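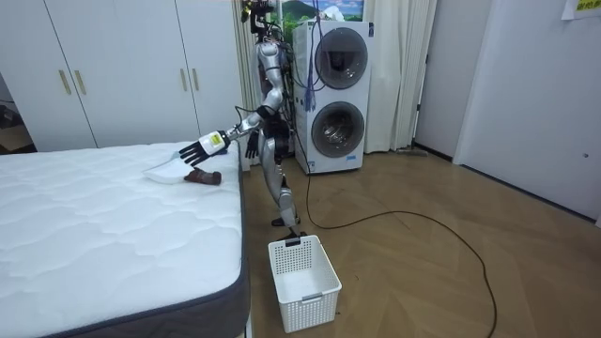

White dustpan on the bare mattress, basket on the floor beside it.

Tirnstead > Rooms > Small bedroom

Bedroom clear-out, January

The small bedroom at Tirnstead has a herringbone wood floor and a quilted mattress with a dark grey border. We stripped the bed first — the sheets went down to Kadero for washing — and then started on the bits left lying about. Emiliano Painemal wrote up the list, 17 jobs in all. The wardrobe comes next.

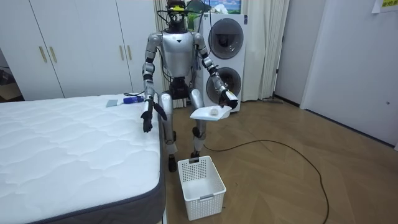
Dustpan with a small white bit on it. The basket is empty.

5 shares
6 comments
Search rooms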